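Korkham 木料词表 README
版本 0.8
更新 2023年1月22日

先说一句:还没整理完,急着用的先用,有错提 issue。

这是什么
一份中文木工、木料、小木件用语的词表。起因是 Truna 那套旧目录要转成可检索的文本,转着转着发现同一个东西有五六种叫法,榫头、榫子、榫舌混着写,机器没法对,人也对不上。干脆单拎出来做。
只收词,不收工艺教程。想学做榫卯的请出门右转,这边帮不上。

规模
词条 1841 条
来源文档 363 份
木料大类 30 个
地区标签 8 个
上面是本版的数,旧版的数不要再引用了,当时去重脚本写错了,繁简没并。

文件
terms.tsv 主表,制表符分隔,UTF-8 无 BOM
variants.tsv 异名对照,一行一对
sources.tsv 来源编号和题名
regions.txt 地区标签
CHANGES 改动记录,十月以前的写得很潦草,凑合看
没有 xlsx 版。试过,Excel 会把部分编号吃成日期,放弃。

主表字段
id 编号,K 开头,后面五位。删掉的编号不复用
term 词头,简体
trad 繁体,没有就空
pinyin 带调号,多音字按行业读法,不按字典。比如“卯”没争议,“楔”有人读 xiē 有人读 xiè,统一 xiē
cat 类别:木料 / 部件 / 工具 / 表面处理 / 缺陷 / 小木件
region 地区标签,可多值,分号隔开
src 来源编号,可多值
gloss 释义,尽量一句话
note 备注,随手写的,格式不保证

样例几行(为了好看换成空格了,原文件是制表符)
K00017 榫头 榫頭 sǔntóu 部件 通用 S012;S040 插入卯眼的凸出部分
K00233 起毛 起毛 qǐmáo 缺陷 通用 S007 刨光或遇水后表面纤维翘起
K00518 倒棱 倒稜 dàoléng 表面处理 通用 S112 把锐利的边角削去或磨圆
K00902 节疤 節疤 jiébā 缺陷 北方;通用 S088 枝条在树干内留下的硬结
K01204 方块料 方塊料 fāngkuàiliào 小木件 通用 S201 各边相等或接近的小块木料

怎么收的
来源主要三块:Truna 旧目录,Berance 捐的一批小木件说明书和价目单,还有 Vahidi 那边的修缮笔记。扫描件先过 OCR,再人工校。OCR 对“榫”字基本没辙,认成“样”“椎”“棒”的都有,全是手改的,肯定还有漏网的。
一个词至少两份来源里出现才进主表。只出现一次的放在 note 里带问号,或者干脆没收。例外是 Vahidi 的笔记,里面地方叫法多,一次也收,region 里标了。
异名不分主次。variants.tsv 里左边那列只是先录入的,不代表更标准,别拿去当规范用。

已知问题
1 “杉木”下面乱。杉、沙木、正杉、油杉几家说法打架,目前全并在一个大类里,油杉其实应该拆出去,下版弄。
2 “红木”没处理。不同年代指的东西不一样,现在按来源原文照抄,释义互相矛盾是正常的。
3 颜色词不可靠。“本色”“原色”“清水”在价目单里随便换着用,别拿来推断上没上漆。
4 拼音有几十条是脚本生成的没校,note 里写了 auto。
5 地区标签太粗,“南方”一个标签装了半个中国。知道不好,没空。
6 gloss 里的标点全角半角混用,解析的时候自己清一下。

小木件类的说明
这一类问的人最多,多写几句。Berance 的说明书把积木、棋子、算珠、镇纸、杂件都塞在一起,我们照类别拆开了。形状词和用途词分开收:“方块”是形状,“积木”是用途,同一件东西可以两个词条都挂。表面带图案的,图案本身不单独立词条,只在 note 里记,比如“十字纹”“加号”“圆点”。印的、烙的、刻的如果来源没写清楚,一律写“带纹”,不猜。

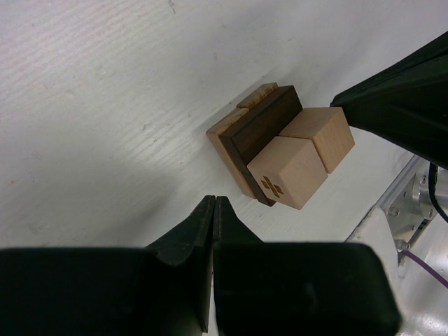 图1 小木件类:浅色木方块,一面带棕色加号纹

边角的词也容易混。“直角边”“利边”“清边”意思差不多,都指没倒过棱的,已经互相挂了异名。“倒棱”“倒角”“圆角”不要合并,前两个有来源区分,第三个是另一回事。
“小料”“短料”“边角料”也是三条。Truna 目录里“小料”是按尺寸卖的正经货,跟边角料不是一种东西,合并过一次被骂了,又拆回来了。

用法
直接读 TSV 就行,别用逗号切。检索的时候建议先查 variants 再查 terms,不然繁体和俗写会漏一大片。
做分词词典的,只取 term 和 trad 两列去重就够。单字词条(榫、卯、楔、枋)慎用,放进去切分会变得很碎。
不建议拿去训翻译,没有英文列,以后也不一定加。

授权
词表本身随便用,注明 Korkham 词表和版本号。来源文档的原文不在包里,也不能转发,Berance 的说明书尤其别来要,给不了。

提交修改
一个 issue 只说一条词,带编号,带来源页码。“我们老家都这么叫”也算线索,写明是哪个县,会先放进待查。批量改的发 tsv 补丁,不要发截图,截图没法并。改释义的请把旧释义一并贴上,方便对比。

待办
拆油杉
补 auto 拼音
地区标签细化到省
工具类的“刨”字头重新排一遍,现在顺序是乱得
sources.tsv 里缺年份的补上,查不到的写“不详”,别留空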